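Grorkthorpe Household Textile Terms: Data Card

Version 4

Summary

This data set is a word list of names for household cloths, linens and small table items, collected from printed store catalogs and mail-order sheets. It holds 1442 records. Each record pairs one term with its spelling variants, a short definition and a source code. The list is meant for catalog indexing, search synonyms and spelling checks. It contains no prices, customer data or product images.

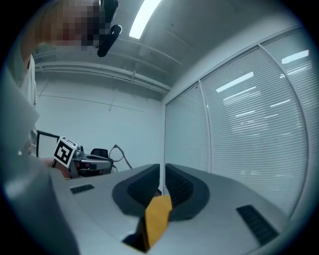
Grorkthorpe, 18/12/2020

What changed in this version

Records from the Duvden catalogs were merged with the main list. Duplicate terms were folded into one record when the definitions matched. When they did not match, both records were kept and linked through the see_also field. The old field "kind" is now "category". Scripts that read the old name will fail with a missing column error.

Sources

Three groups of printed material were used. The source code is the first letter of the group, followed by a sheet number.

D: Duvden seasonal catalogs, home section only.
B: Botha mail-order sheets, both sides.
R: Rustar trade lists, including the back index.

The Rustar lists use trade abbreviations throughout. These were expanded by hand, and the original form is stored in the variants field. Abbreviations that could not be expanded were left out of the release.

Files

terms.csv: main table, one record per line.
sources.csv: source codes with full sheet titles.
categories.txt: the 8 allowed category values.
CHANGES.txt: notes for each version.

All files are UTF-8 with Unix line endings. Fields are separated by commas and quoted only when they contain a comma or a quote mark.

Fields in terms.csv

id: integer, stable across versions. Deleted ids are not reused.
term: the preferred spelling, in lower case.
variants: other spellings, separated by semicolons. May be empty.
category: one value from categories.txt.
definition: plain text, 300 characters or fewer.
source: one or more source codes, separated by spaces.
see_also: ids of related records. May be empty.
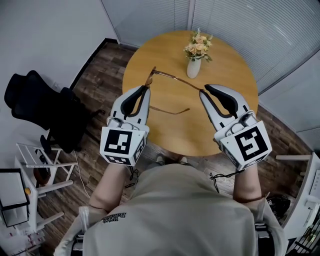

Maintainer, Grorkthorpe Textile Terms
Contact through the project issue page

Method

Pages were scanned in gray at a fixed resolution and run through text recognition. The output was split into candidate terms by line. Each candidate was then checked against the printed page. Hyphens at line ends were removed unless the same hyphenated form appeared elsewhere in the middle of a line.

Preferred spellings follow American usage. Where sources disagreed, the form found on the larger number of sheets was chosen. Ties went to the shorter form. Plurals were reduced to the singular except for words that are sold and listed only in the plural.

Definitions were written for this list and are not copied from the catalogs. They give the use of the item first, then the usual material if the sources agree on one. Color words are left out unless they are part of the term.

Known problems

"Napkin" and "serviette" are separate records in this version, linked by see_also. A later version may merge them.

Several Botha sheets were folded before scanning, and text along the fold is missing. Terms that could be read only in part were dropped.

Category values for dish cloths, dust cloths and polishing cloths are not fully consistent. The sources themselves move these items between kitchen and cleaning sections. Filter on the term field if the difference matters.

Sorting is by plain byte order, so terms with accents come last. Set a locale before sorting again.

Loading

Read every column as text except id. Automatic type detection in some spreadsheet programs turns source codes with long sheet numbers into other values. An empty variants field means that no variant was found in these sources. It does not mean that none exists.

Use

The word list may be copied and changed, provided the version number is kept with it. The scans are not part of the release. Report errors on the issue page with the record id, the field name and the corrected value. Requests for new terms need a printed source.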